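Last updated: 1 June 2023
Máté Bíró, finishing bench, Losovon workshop

Pile fabric and steam, continued from the April notes.

Still not convinced by the Flonditz leaflet. It says their short-pile plush "recovers fully from compression with light steam" and leaves it there. Recovers after how long a press, under what weight, steamed from which side? I wrote to them in April asking exactly this and got the leaflet back again as an attachment.

So, our own test, for what it's worth. Swatches cut from the same roll, all with the nap running the same way, pressed under the cast plate overnight. One set steamed from the back, hung, no brushing. Second set steamed from the face and brushed against the nap while damp. Third set left alone on the rack as the control, which the leaflet people don't seem to have bothered with.

Measured pile height with the depth gauge before and after, as a percent of the unpressed swatch. Back steam came out at 90. Face steam with brushing came out at 101, and I don't believe it. Fabric doesn't come back taller than it started. Either the brush is standing fibers up that used to lean, in which case we are measuring lean and calling it height, or the gauge foot is sinking into the unpressed swatches more than the steamed ones. I suspect the second. The foot is small and it matters a lot how long you let it sit before reading the dial.

Went back and read the gauge method in the Nordin handbook. It wants a fixed dwell and a wide foot. We have neither. I can fake the dwell with a timer. The wide foot will have to be turned on the lathe, or we glue a washer to the old one and pretend.

The control swatches bother me more than the 101. Left on the rack with no steam at all, they came up almost 90 by themselves. If that holds, then back steaming does very little that a night of hanging doesn't, and we have been running the boiler for show. It may not hold. The rack is next to the boiler, and the air over there is damp all day. Move the controls to the far wall next time and keep the door shut.

Other things that could be wrong:
- Nap direction. I marked an arrow on the back of each swatch in chalk and some of the chalk came off under the plate. I think I put them back in the right order. I wouldn't bet on it.
- Distilled water ran out halfway through the second set and we topped up from the tap.
- Two of us did the brushing and we don't brush alike.

Shading is a separate headache. A customer who sends back a cushion cover doesn't own a depth gauge. They see a dark patch and call it a stain, and the dark patch is usually fibers lying the other way. You can bring the height back to 100 and still have a piece that looks bruised from the doorway. The dark greens and navies are worst for this. Any bit of plush dropped in a pile will show you light ridges and dark creases in the same cloth, same dye, no damage at all.
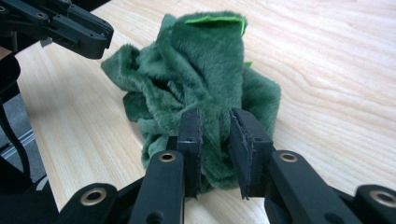
Máté, your height numbers are beside the point and I'd stop chasing them. I handled the Milten returns all spring and every complaint was about shading, not one about thickness. If you want a test that means something, hang the swatches under the window, look from both ends of the room, and have someone who didn't do the steaming pick the bad ones. Also the washer idea is awful, the glue line will sit crooked and you'll blame the cloth.

Fair on the washer. On the rest, half agreed. Picking by eye is fine if the person picking really doesn't know which swatch is which, and in this shop everybody knows by lunch. I'll do both. Label the backs with pinned tags this time, no chalk, and the picker doesn't get to turn them over.

Keeping the height readings too, with the timer. If the 101 goes away once the dwell is fixed, I'll know it was the gauge. If it stays, I have no idea what it was.

To do before the next run:
- turn a wide foot, 3 mm thick, edges broken so it doesn't snag
- full can of distilled
- one brush, one pair of hands
- controls to the far wall
- write to Flonditz again and ask for the raw readings, if there are any

Don't quote any of these figures to Milten yet.

Losovon finishing bench notes. Questions to the bench. Back to top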